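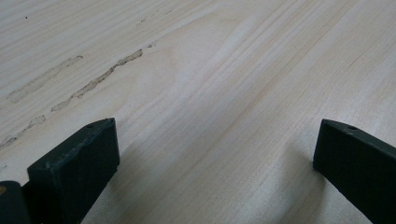

Pale board surface with grey streaks along the grain, seen between the two fingers of a hand-held gripper.

Automation in the Finishing Hall: Arrangements from January

Staff newsletter, 1 December 2023

The company has decided to bring automated handling into the finishing hall at the Châu works. The first cell, supplied by Rimix, will take over the lifting and turning of boards between the sanding line and the inspection benches. Operation begins in January with one shift only. The purpose of this item is to set out what will change for employees in the hall, and what will remain as it is.

Boards are at present lifted from the line by hand, turned on the bench, checked on both faces and stacked. On an ordinary shift a bench handles 200 boards, and the heavier sizes weigh 18 kilograms each. Reports of shoulder and wrist strain from the hall have been discussed with employee representatives on several occasions, and the reduction of manual lifting was the main request put forward in those discussions.

The hand-held grippers now in use at the benches form part of the preparation. Employees who have agreed to take part carry out handling tasks with the gripper in place of their own hands, and the recorded movements are passed to the Fodia project team, which prepares the handling programme for the cell. Participation is by agreement and may be ended at any time by telling the shift office. The recordings are used for the handling programme alone. They will not be used to measure the pace of any employee, nor will they be kept with personnel records.

Inspection stays with the inspectors. Grey marks that follow the grain can be difficult to judge: dried glue, filler and sanding residue may look much alike on pale wood, and the correct treatment differs in each case. The decision to pass a board, return it for sanding or set it aside will continue to be made by a trained person at the bench. The cell will present the board and wait for that decision.

The following points have been agreed with the employee representatives.

No post in the finishing hall will be removed as a result of the first cell. Employees whose present duties consist mainly of lifting will be offered training as cell operators or as inspectors, and will keep their current grade and shift pay during the training period.

Training for cell operators lasts 2 weeks and takes place during paid hours. It covers starting and stopping the cell, clearing a jam, safe entry to the enclosure and the daily checks. Applications should be made on the form held at the shift office.

Job rotation in the hall will be kept. Under the new rota no inspector will spend more than 50 minutes at the bench without a change of task or a short break. This limit was requested by the inspectors, who pointed out that a steady supply of boards from the cell could otherwise make the work more tiring for the eyes than it is today.

The stacking area beside the Brekirier store will be closed while the enclosure is fitted. Boards awaiting dispatch should be taken to the north bay - the marked walkway must be kept clear at all times.

Questions on training and pay should be addressed to the personnel office, and questions on the recordings to the Fodia project team. The arrangements will be reviewed with the employee representatives once the first month of operation is complete, before any decision is taken on a second shift.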